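7/14/23

So I finally picked a color for the hallway, and it only took me since November! Lamai says I should stop calling it a project and start calling it a lifestyle (rude, but fair).

It started with the paint chips. I brought home 17 of them from Chaimongkol, the little hardware store by the post office, and taped them all up next to the coat hooks. Every morning I'd walk past with my coffee and have a new favorite. The greens looked great until the lamp went on, and then they looked like soup. Blue was nice but the bathroom is already blue, and the yellow one made Vlasta squint the whole time she was over for dinner.

What I kept going back to was gray. I know, I know, everybody did gray ten years ago and now everybody's sick of it. But I like it with one loud color stuck in the middle. 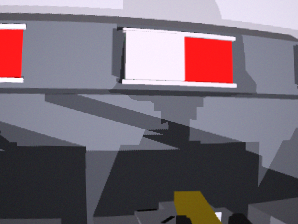

*Bright red with a bit of white, set into gray. Computer-made, but I love the mix.*

Anyway, the walls are going a soft warm gray and the inside of the front door is going red. Samran thinks I'll hate the door by Christmas. He also thinks beige is "a bit much," so I'm not losing sleep over it.

I bought the Brovik paint in the end, mostly for the low smell, and one gallon did two coats on the long wall with some left in the can. The roller was a cheap one and shed fuzz all over the first coat, so I had to let it dry, sand it down and start again with a better one. I spent 30 dollars on brushes and rollers all together and I'd spend it again.

The trim is still the old cream, and it looks kind of dingy now next to everything else. I'm thinking plain white, semi-gloss. If anyone has a trick for getting into the corners behind a radiator without taking the thing off the wall, please leave me a comment, I've tried a sock on a ruler and it was a mess!

Door gets its first coat this weekend if it quits raining.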